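From the Shop Floor: What We're Buying, and What We're Putting Off

It's budget season again, and since I'm the one who nagged everybody for their wish lists, I'm the one who gets to write them up for the newsletter. Grab a coffee, this got longer than I meant it to.

First, the big one. For anyone new here, our line at Burura takes in retired office desktops and pulls out whatever can be resold or sorted: memory, drives, boards, power supplies, cables. Most of that is still people with screwdrivers. We've had the one arm on the teardown bench on a lease, and the question I keep getting in the break room is whether we're going to buy it, buy more of them, or send it back.

Short version: we're keeping the arm, and I'm asking for 2 more. One for the drive bench and one for memory. I am not asking for 7, which was the number on the first draft of the plan (I won't say whose first draft, but I typed it).

What changed my mind was sitting down with the quotes. The arm itself is the part everybody looks at, and it's a big number, but you can see it coming. The stuff bolted on and plugged in around it is what ate my spreadsheet! Fingers wear. Mounts have to be made to fit. The wrist camera needs its own cable run, and the cable needs a spare. Then there's the stand, the guarding, the wiring drop from the ceiling, and somebody's time to get it all talking. In our current plan 65 percent of the money goes to things other than arms. I checked it twice, and then I asked Zunel to check it, and they got the same answer.

So before we sign for anything, I want the whole kit on one page per bench. If you work at the drive bench, please come tell me what you'd want within reach, because I'd much sooner move a line on a spreadsheet than move a stand once it's anchored.
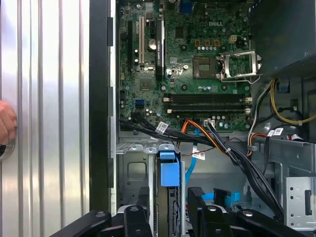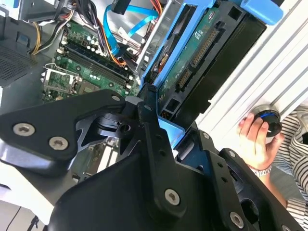
Open towers and the black gripper at the teardown bench. The second picture has the hard drive in its blue caddy.

Drives are where I think the money should go first, and I'll tell you why. A caddy gives a gripper something decent to hold. It has straight sides and it's meant to come out. Cables are another story. They go wherever the last person who built the machine felt like putting them, and every brand has its own idea about clips. I'd love to say we can budget our way out of that, but I don't have a product in the catalog that does it, so cables stay with people this year and I've put in for better side cutters and wrist supports for the folks who do them. (Yes, the good side cutters. I heard you.)

On fingers, we have two quotes. Rusance sells a set that's ready to go, with a decent lead time and a price that made me sit back in my chair. Avcı will machine a set to our drawings for less, but they want the drawings finished and they want us to order 4 sets at once. I'm leaning toward Avcı. We'll go through the sets eventually, and having spares on the shelf beats having the bench down while a box crosses the country. The catch is that somebody has to finish the drawings, and that somebody needs to not get pulled onto other jobs. If your supervisor is reading this, hello!

A few other things on the list, in no special order:

Lights. The insides of these cases are dark and shiny at the same time, which is a lousy combination for a camera. I've put in for diffused panels over all the benches. They're cheap, and people will like them too.

Trays. We need more foam-lined ones. I've asked for them every year and every year they get bumped. They are not getting bumped this time.

Floor space. Two more arms means the pallet racks by the east door have to go somewhere. I don't have a good answer. The mezzanine is out because of the weight. If you've got an idea, I'd rather hear it before the riggers come than after.

Service contract. I went back and forth on this one. The full plan from Zunel covers parts and a same-week visit, and the basic plan covers phone help and not much else. I've budgeted the full plan for the first year and the basic one after that, figuring we'll have learned our way around the thing by then. If that feels too hopeful to you, come argue with me, I can still change it.

Training hours. They finally have their own line! In the past we hid them under "misc" and then acted surprised when misc ran out. Everyone on the teardown bench gets paid time on the equipment during the regular shift, and nobody is expected to stay late for it.

And what's being put off: the conveyor between intake and teardown, the second label printer, and the powered lift for monitors. I know the lift is going to disappoint people. It's first in line if anything else comes in under quote, and I've written that into the request so it doesn't get lost.

The draft budget is taped up outside the office, next to the vending machine, with a pen on a string. Write on it. Last time the best catch came from the night crew, who noticed I'd priced one air line for a bench that needs a pair of them. I'm turning in the final version on Wednesday at noon, so anything you want in there, get it to me before lunch.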